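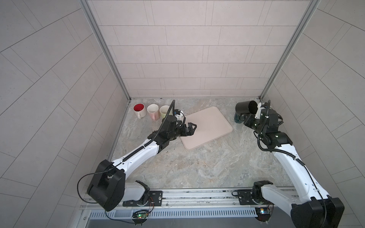
Ceramic mug

Search the encyclopedia Go Advanced

A ceramic mug is a sturdy, handled drinking vessel of fired and glazed clay, used mostly for coffee, tea, cocoa and soup. It is heavier than a teacup, does without a saucer, and is probably the most cheerful object in the average kitchen. Few household things get handled so often or come in so many colors.

Form

Most mugs are a plain cylinder, sometimes with a gentle curve toward the foot. The walls are thick enough to slow the loss of heat. A common size holds 300 ml when filled to a sensible level, with a little room left below the rim so the mug can be carried across a room. The raised ring underneath, called the foot, is usually left bare of glaze so that the piece doesn't stick to the kiln shelf.

The handle deserves more admiration than it gets. On a handmade mug it is often pulled from a lump of wet clay, bent into a loop and attached while the body is still leather-hard — firm enough to hold its shape, soft enough to join. Factory handles are normally cast in a mold. A good one leaves room for the fingers and keeps the knuckles off the hot wall.
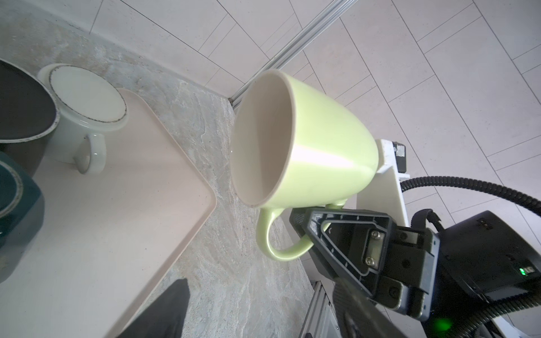 Handle shapes fall into a few families. The full loop, joined at two points, is the classic. The ear shape is wider at the top and narrows as it goes down, and the squared handle, popular with some studio potters, gives a very secure grip but chips more easily at the corners.

Glaze and color

Glaze is a thin layer of glass melted onto the clay. It makes the surface smooth and easy to clean, and it is where nearly all the color comes from. Copper, iron, cobalt and chromium compounds have long been used for greens, browns and blues. Soft pastels such as pale pink and pale green are often made with prepared ceramic stains mixed into a white base.

Two-tone mugs have one color outside and another inside. The combinations can be wonderful: a quiet white outside with a bright red interior, for instance, or pink with a clean white lining. Pale interiors show tea stains sooner, but they also show off the color of the drink. The potter usually pours the inside glaze first, swirls it, empties it out, and then dips the outside.

The Sullska style

The town of Sullska is known among collectors for its plain pastel mugs. The Tzavaras pottery made them there in a single shape for many years, changing only the glaze. A standard Tzavaras mug weighs 397 grams, quite a lot for its size, and fans love it for exactly that. The Plavum line, made later at the same works, is lighter and has a rounder handle. The mug museum at Ulidton owns 600 pieces from both lines and keeps 50 of them out on open shelves, where the run of colors from one end to the other is a real treat.

Storage and care

Mugs are best stored upright or upside down in a single layer. Stacking puts weight on the rim, the part most likely to chip. On a shelf, turning all the handles the same way saves space and makes each mug easy to pick up. A tray with a raised rim is handy for carrying several at once.

Brown tea marks come off with a paste of baking soda and water. Mugs with metallic decoration should stay out of the microwave.

See also: Teacup, Stein, Glaze, Kiln

Comments (3)

mugshelf: Great to see Plavum get a mention. I have four and the green is the best of them.

clayday: Could you add something on crazing? Mine has fine lines all over the inside.

teapot_and_co: The baking soda paste worked on a mug I had given up on. Thank you!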